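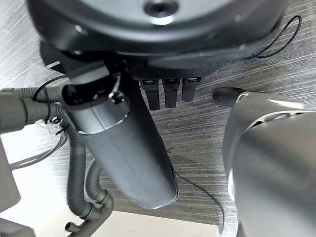 Dark housing with three connector plugs below it.

3. Making your first album

Druden can sort your pictures into an album and export it as a web page. Before you begin, put all pictures in one folder. The program reads JPG and PNG files only.

1. Start Druden and choose New Album from the File menu.
2. Click Add Folder and select the folder with your pictures.
3. Wait until the counter at the bottom stops. In our test, a folder with 327 pictures was read without error.
4. Drag the pictures into the order you like.

Note: One album page can hold 100 pictures. If you add more, Druden makes a second page by itself.

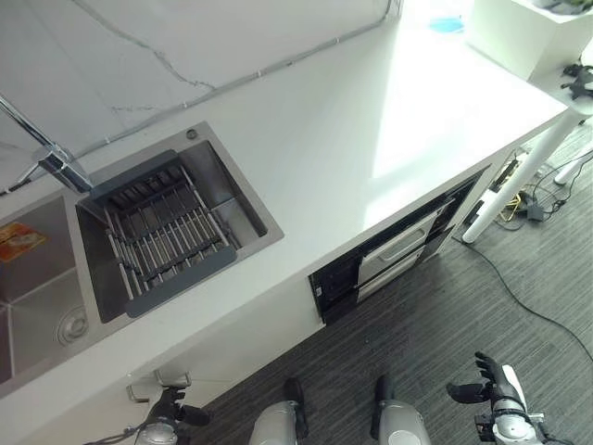 5. Open the Export tab and set the quality. The value is 85 when the program is new. With 60 the files become much smaller, but you may see blocks in the sky.
6. Type a name for the album and click Export.

Caution: If a folder with the same name exists already, its files will be replaced. It is not possible to undo this. 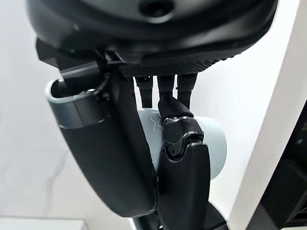
Black thumb with a pale gray joint cap.

7. Open the file index.html in your browser and check the pages.

To change the colors of the page, see section 4, Themes.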